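Kuten: a little word list for people who fix old computers

Hi, and thanks for stopping by! Kuten is a plain text list of words that repair people use when they talk about desktop machines, with a short meaning next to each one. I started it at my kitchen table in Urnby after I lost a whole evening to a forum thread where three people were using "header" for three different things.

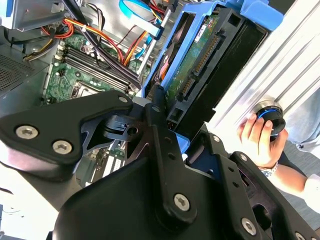
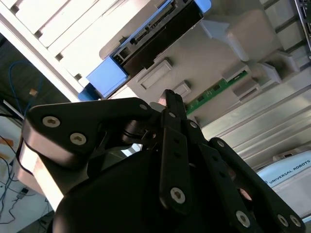
What you get is one file, kuten.txt, with 300 entries. Each line has the word, a tab, the meaning, another tab, and then a note if I had something to add (I usually did, sorry). It's saved as UTF-8 and sorted by alphabet, except for the entries that begin with a number, which sit at the top and look a bit lost up there. I'll get to it.

Where the words came from

Almost 200 of them are out of my own notebooks. I wrote down whatever I heard at the Wernside repair evenings and then went home and tried to explain it to myself in a sentence. Another 80 were sent in by Despina Grecu, who has a much better ear for slang than I do and caught a bunch of words I'd been using wrong for years — "riser" was a humbling one. The rest came in by email in ones and twos.

Zsófia Vida read the whole thing in March and marked 39 meanings as confusing. I rewrote every one of them! A few are longer now than I'd like, but at least they make sense if you've never opened a computer before.

How to use it

Open it in anything. A spreadsheet works fine if you tell it the columns are split by tabs. If you want to pull it into a script, skip the first line, that's the column names. I print mine out and keep it in a binder, and it's gotten pretty smudgy by now.

Things I know are wrong or missing

Laptops are barely in here. Printers aren't in here at all and I'd like to keep it that way. Some meanings are very local too, so if you say "brick" for something other than a power supply, you're probably right where you live. The notes column has a couple of jokes in it that I should take out before anyone translates this.

Sending in words

Please do! Send me the word, what you think it means, and where you heard it. A sentence showing how somebody used it is the best thing you can give me. I don't need part numbers or brand names, they go stale so fast.

Last update: 23rd April. The older version, back when the list was called Onishi, is in the archive folder. Same layout, fewer words, a lot more typos.

You can copy it, change it and share it however you like. If you fix a mistake, drop me a line so I can fix mine too.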